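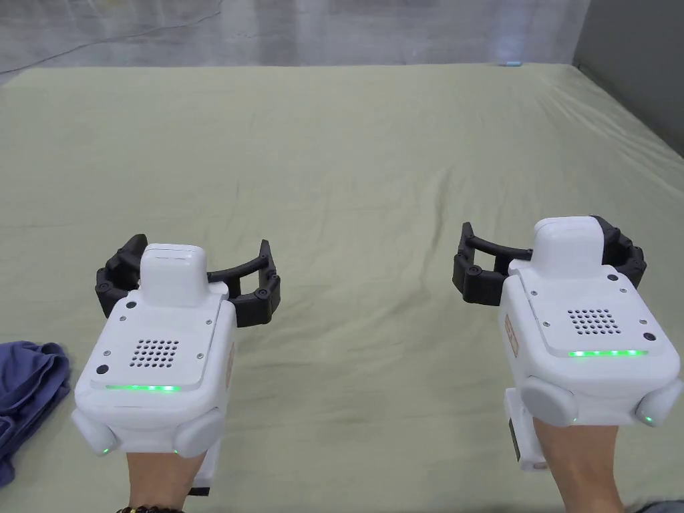 Lilurik hand grippers – demo day and product info

Sold in pairs, left and right. Hold one in each hand, work as you normally would, and the job gets recorded for robot training. No arm needed on site.

Main points:
White housing, handle underneath
Two black jointed fingers, open wide for cloth and other soft goods
Green LED strip on the front edge of the top plate
Round black button on top
Run time up to 4 hours per charge
Carry case and charger in the box

Open day, 8 June 2019, Karras hall. Doors open at 10, drop in whenever. Hüsnü Karabulut runs the table work, Nermin Ekinci has the mattress and sheet station. Both stations use the same hardware, same firmware. Bring your own cloth if you have a problem fabric – towels, shirts, fitted sheets, whatever your line keeps dropping. We'd rather see it fail here than hear about it in December.

Each visitor slot is 23 minutes. First 7 are setup and grip fitting, the rest is yours. Please dont skip the fitting, small hands need the short handle insert and we only have a few out. 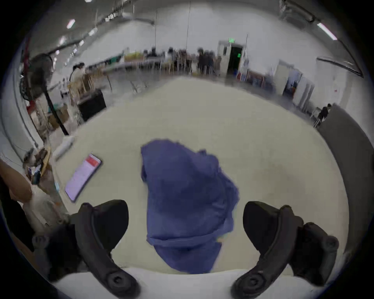 Folding is still the hardest one. Flat pieces are fine after a couple of tries, bunched up cloth takes longer and you have to find an edge first. Go slow. Closing the fingers too early is the usual mistake, people pinch two layers and then the whole thing comes along.

Recordings from your slot can be taken home on a stick or sent later, ask İlker Oral. Files open in Trerell viewer, older versions will need the update.

Ordering: pairs ship in 4 weeks. Single units only as replacments, state left or right. Spare finger sets and pads in stock. Schools and labs, ask for the loan pair – 70 days, you pay return shipping.

Not included: tablet, stand, table clamps. The Adel clamp fits, the older one with the square foot does not.

Questions on price or loan pairs to Fadime Bilgin, front desk, or use the contact form. Parking behind the hall, use the side entrance.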